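Setting a table with Kanyarat Wiriya

Home | Interviews | Tableware

Kanyarat Wiriya has run the small tableware shop Vevell for 6 years. When I asked her what customers buy first, she did not need to think. "A bowl and a saucer. With these two you can already eat soup, rice, even breakfast."

She prefers white pieces with a thin dark rim. "The rim shows where the food should stop," she told me.
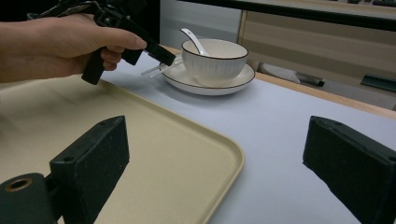

I wanted to know about the spoon, because in my home it lies on the table. Kanyarat leaves it in the bowl until the guests sit down. "It is a ceramic spoon, so it makes a soft sound. I like that sound very much."

The tray comes last in her method. She chooses a beige one with round corners and leaves much space on it. 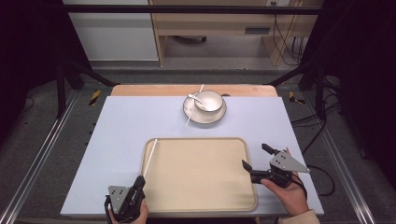
"People put too many things," she said. "I had 40 trays in the shop last October, and everybody asked if 3 bowls can fit. Yes, they can. But then where do you put your chopsticks?"

Interview: Ingvild Sæther, 30th June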